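Ticket 162: Firside bin-picking kit, gripper reports "part held" with nothing in it
Product: Firside kit, evaluation licence
Site: Figueiredo, back workshop
Priority: Medium (customer says High, customer always says High)
Status: Open, waiting on vendor

8:10 am. Customer rang. The Firside picks well for the first while, then starts announcing successful grasps of thin air. It carries the thin air carefully to the drop-off, releases it, and logs a cycle. By the kit's own dashboard this is the most productive cell in the building.

8:40 am. Asked for the log. Got a screenshot of the log. Asked again.

9:25 am. Proper log received. 300 cycles, 11 of them phantom. All 11 come after the arm has been asked to reorient the wrist toward the left wall of the bin. Asked customer whether the cable slack had been changed from the install guide. Customer said "not really", so that's a yes.

10:05 am. Had them put the slack back to the figure in the guide, on the phone, with me reading it out. The guide gives that figure in inches on one page and millimetres on the next, and the two do not agree. Used the millimetres. Have raised this with Firside before, under Huvari, where it was also my fault apparently.

10:50 am. Re-ran. Phantoms down to 8 in the next 300. Better, still rubbish.

11:30 am. Drove over. Re-taught the home position, reseated the gripper connector, checked the clamps on the bin. Firmware is the version Firside calls stable. Turned on verbose logging, which fills the disk by teatime, so someone will need to clear it.

1:15 pm. Threshold for "held" is a single number in the config, same for every object. A screwdriver and a toy carrot are not the same grasp in my view. Set it per object in the Drama profile (their name for the mixed-items mode, no comment). The carrot behaves. The small boards are still a coin toss.

2:40 pm. Questions sent to vendor:
1. Which units are correct on the slack page?
2. Can the threshold be learned per item, as the brochure says, or only typed in by me?
3. Does the evaluation licence clock stop while a ticket is open?

3:05 pm. Auto-reply from vendor. My enquiry is important.

Recommendation for purchasing: don't sign yet. The arm is fine, the mounting is fine, the software is an optimist. Lurdes Tavares has the quote and I've asked her to sit on it until question 2 gets a real answer.

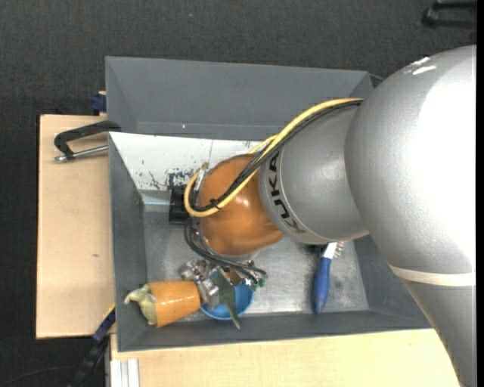

Beatriz Pacheco
Automation Support, Field Service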